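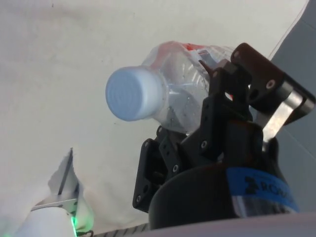 Should the cap stay on the bottle when it goes in the recycling?

Leave it on, as far as our own hauler is concerned. That was the reply Rocío Urrego got in writing after the front desk had told people three different things.

I'd love to report that this settles the matter, but I have my doubts about most of what gets said on bottles in this building. The poster by the Brosbridge Street stairs still says caps off, and so does the sticker on the blue bin in the second-floor kitchen. Both are older than the current contract and should come down.

Then there is the crushing. We were told last June that squashing a bottle flat would save us a pickup every month. I asked to see the pickup sheets. We had six before the notice went up and six after it. Maybe the bottles take up less room now, but the truck comes when it comes, and we pay for it either way. Squash them if you enjoy the noise.

Rinsing is another one. A bottle that held plain water needs no rinse at all, whatever the laminated card says. Pour out what's left and put the cap back on. Juice and iced tea are a different story, and anybody who has lifted the lid on the third-floor bin in warm weather will know what I mean.

Milagros Cabrera has proposed that we stop ordering bottled water and put in a Kostis filter tap at $470, fitting included. The brochure promises it will replace 3000 bottles. Over how long, it doesn't say. I wrote to ask and received a second copy of the brochure. I'm not against the tap, but I would like to know what the cartridges cost before we vote on it, and who is going to change them.

Comments on the tap go to Milagros. If you have a screwdriver or a scraper that will get an old sticker off a bin, bring it to Rocío.

Anselmo Carhuamaca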